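What We Learned About Pouring (and Spilling) – Final Report, Table Group B

Our project started with a really simple question: how much of a drink do you lose when you pour it from a bottle into a cup, and does it matter how you set the table up first? My partner Sudheer Fernandes thought the answer would be "almost nothing." I thought he had never seen me pour anything.

We ran the whole project at one table in the back room of the Kusel building, mostly on Saturday mornings when it's quiet. The table is a light cream color with a seam across the middle, and we used the seam as our guide line. Bottle and cup in the middle, lid further back by the wall. Sudheer wanted to tape the spots down, but I talked him out of it because I hate peeling tape off tables. We had colored markers for labeling and we kept them at the back too, so they wouldn't roll into anything.

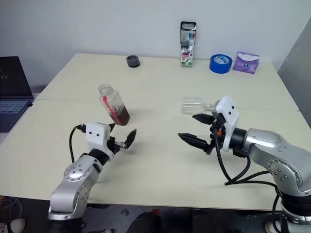 The cup turned out to be the biggest headache of the semester. A thin plastic cup weighs next to nothing, so if you bump it, over it goes. In April we had to throw out an entire morning of results for exactly that reason (sorry, Sudheer!). After that we made a rule that the cup gets checked right before every pour, and things got a lot better. We also stopped talking during pours, which was harder than it sounds.

For the numbers, we weighed the full bottle at the start of each set and weighed the cup at the end. Our heaviest starting weight was 773 grams and our lightest was 700. Most of the loss was drips running down the neck after you tip the bottle back up. I had expected splashing to be the main problem, and it hardly showed up in our notes at all!

Then our advisor, Socorro Londoño, asked the question we'd been avoiding – what about stuff that isn't a drink? Pouring a dry, loose material is a whole different thing. It comes out in clumps, or it doesn't come out, or it all comes out at once.
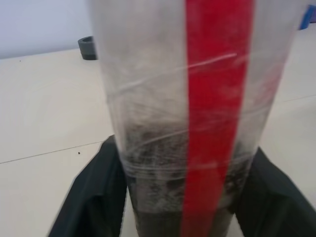 Dust was the part I hadn't planned for. It clings to the inside of clear plastic and makes it hard to see where the level is, so reading the height by eye got pretty sloppy. We switched to weighing everything, twice, and wrote both numbers down even when they disagreed. When they did, we used the second one.

If I did this over I'd pick heavier cups and start the dry tests way earlier. We only got a couple of weeks with them, so I don't trust those results as much as the liquid ones. Sudheer's spreadsheet is attached, with the bad morning marked in yellow.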